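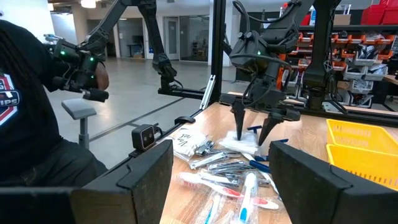 Section 4: First sorting job

The Semetti sorting cell is shipped with its arms parked and the leader arms locked. Work through this section before running any program from the Bultgate library. Choose small, mixed stock for the first job, with wrapped and unwrapped pieces together; nail clippers in a pile with toothbrushes in clear sleeves are a fair test of the fingers. Keep the batch to 13 pieces or fewer.

July
By the Dralham documentation desk

1. Release both leader arms and wait for the indicators on the handheld controllers to turn green.

2. Squeeze each trigger fully, then let go. The follower gripper should close and open at the same speed as your hand. If it lags, go to fault code 104.

3. Set out the bins in a row behind the grippers, within reach of both arms. Leave one bin empty for rejects.

4. Spread the stock in front of the bins -- pieces may touch, but avoid deep piles.
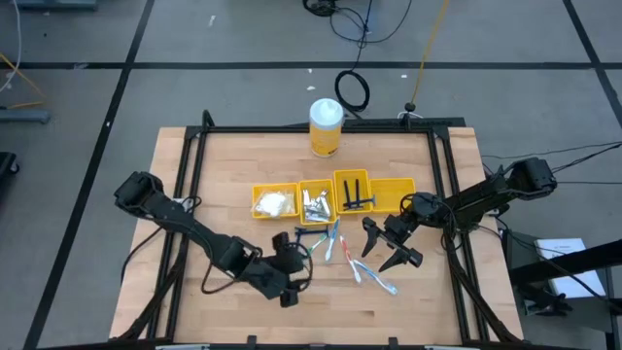
5. Lower the gripper until the fingertips are just above the tabletop, then press Set Height. The display shows a value near 1085. Write it in the service log.

6. Pick one piece, move it to its bin and release it. Repeat with the other arm.

7. Save the job under a new name. Jobs saved as Xiao are overwritten at the next update.

CAUTION: Keep your free hand off the table while a leader arm is unlocked. The follower moves whenever the leader does.

NOTE: Soft plastic bags can fold under a fingertip. Approach them from the side and close slowly.

NOTE: Replacement fingertips are sold in pairs, part 459. Check the grey pads for wear before each shift, and re-centre the gripper after fitting new ones.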